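Trucos para que el agua no dé guerra en casa
Publicado el 30 de noviembre de 2020

En mi cocina el agua ha sido siempre un tema delicado. Vivimos en una zona donde sale durísima, de esa que deja el hervidor como una cueva con sus estalactitas y todo, y con los años he ido juntando manías, remedios de mi suegra y algún que otro descubrimiento propio que os cuento sin orden ni concierto, según me vienen a la cabeza.

Empiezo por el hervidor, que es lo que más me preguntáis. Mitad vinagre blanco de limpieza y mitad agua, se lleva a ebullición, se apaga y se deja reposar toda la noche (poned una nota en la tapa, que en mi casa ya hubo quien se preparó una manzanilla con aquello y todavía me lo recuerda). Por la mañana se tira, se pasa un estropajo suave y se hierve un par de veces con agua limpia. Si os molesta el olor, el ácido cítrico va igual de bien y se compra en cualquier droguería: dos cucharadas por litro y listo.

Para los grifos, un trapo viejo empapado en vinagre, enrollado en la boca y sujeto con una goma del pelo. Una hora es suficiente. Ojo con los dorados y los de acabado mate – esos solo con agua y jabón neutro, que luego vienen los disgustos. Y el filtro de la punta, el aireador, se desenrosca a mano casi siempre; cuando el chorro empieza a salir torcido es que está pidiendo una limpieza.

La cafetera italiana la lavo sin jabón, y en esto no me vais a convencer. Agua caliente, los dedos y a secar desmontada, con la goma fuera. Guardarla cerrada y húmeda es la manera más rápida de que el café sepa a sótano.

Con los termos y cantimploras que huelen raro, una cucharada grande de bicarbonato, agua templada hasta arriba y a dormir destapados. Los tapones van aparte, en un cuenco, y si tienen junta de silicona hay que sacarla con la punta de un palillo. ¡No os imagináis lo que se esconde ahí debajo!

Y llegamos a la despensa. Yo procuro tener siempre 9 litros de agua de reserva, por los cortes, que aquí avisan tarde o no avisan. La guardo en el estante de abajo, lejos de la ventana y, sobre todo, lejos de la lejía y los detergentes, porque el plástico acaba cogiendo olores. Lo comprado más tarde va al fondo y lo antiguo delante, y cada enero repaso las fechas mientras guardo los adornos de Navidad.
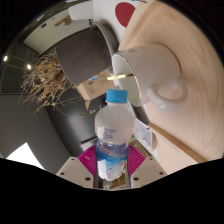 Marites Cruzado me escribe que ella pone las botellas tumbadas en una caja de fruta, con la fecha apuntada en cinta de carrocero, y que así aprovecha el hueco de debajo del fregadero. Lo de la cinta me lo apunto ahora mismo, Marites. Lo del fregadero no tanto, que en el mío es donde viven todos los productos de limpieza y además hace calor por la tubería.

Una cosa más, para las plantas: el agua de cocer verduras, sin sal y ya fría, a los geranios les sienta de maravilla. La de los huevos duros también la uso, aunque en casa se ríen de mí. El próximo día hablamos de las juntas de la lavadora, que eso da para largo.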